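Buy the aubergine with the wrinkles

I cook with aubergines twice a week and I have done for years. In that time I have read a good deal of advice on how to choose them, and most of it says the same thing: take the one that is tight, shiny and heavy, and leave the rest. I think this advice is half right and leads to a lot of good food being left in the crate.

The shop I use is on Nengate, next to the key cutter. They put the aubergines out in the morning, and by four in the afternoon the smooth ones have gone. What is left has a few lines in the skin, perhaps a dull patch near the bottom. The price drops to 185 for a box of 6, or whatever is left in the box, and I buy it. I have been doing this since May and I have thrown away two aubergines in that time, both of which had gone brown right through to the stem.

A wrinkle in the skin means the vegetable has lost a bit of water. If I am going to fry it or roast it, I want the water out anyway. Recipes tell you to slice it, salt it and leave it in a colander for half an hour, and after that you pat it with a tea towel. An aubergine that has sat for a few days has made a start on the job. It browns sooner and takes less salt. For a stew it makes no difference at all.

Shine is a better guide than smoothness, in my view, and people mix the two up. A skin can have lines in it and still be glossy. I would buy that one. A skin that is smooth but has gone flat and brownish is often full of hard seeds, and it will be bitter however long you salt it. Then look at the green end. If the cap is still green, the rest is usually fine. If it is grey and has fur on it, leave it.

Weight matters less than people say. The big ones from Echeverri, which come in the long crates, feel heavy in the hand and are mostly seed in the middle. I would sooner have two small ones. The smaller Movmont sort keeps its shape in the oven and the skin softens enough to eat.

The other habit I would like to see the end of is pressing with the thumb. Everyone does it. You are told to press, and if the flesh springs back it is fresh. The trouble is that after nine people have pressed the same aubergine it doesn't spring back any more, and there is a bruise under the skin that nobody sees until it is cut. Pick it up with the sides of your fingers and look at it. Turn it over to see the cap. That is enough to go on.
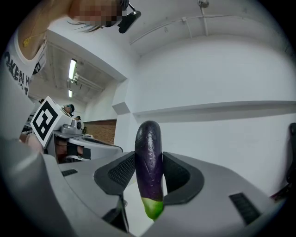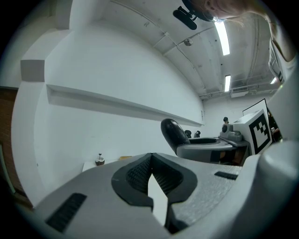
Storing them is where I will admit that the wrinkled ones need more care. The fridge is too cold and brings out brown spots in a couple of days. A cupboard is fine if it is cool. I keep mine in a paper bag on the floor of the larder, away from the bananas, and I use the oldest first. Don't wash them until you want them.

I did raise all this with the people at the Drimener food co-op, where I buy my flour. They grade their vegetables before they go out, and anything with a marked skin goes into the soup bin at the back. Their view is that customers won't pay for it. That may be so at the full price, but I think a second crate with a lower price on it would empty by closing time. People who cook a lot know what they can use. The co-op has a second crate for apples and one for carrots, and I have never seen either of them full at the end of the day.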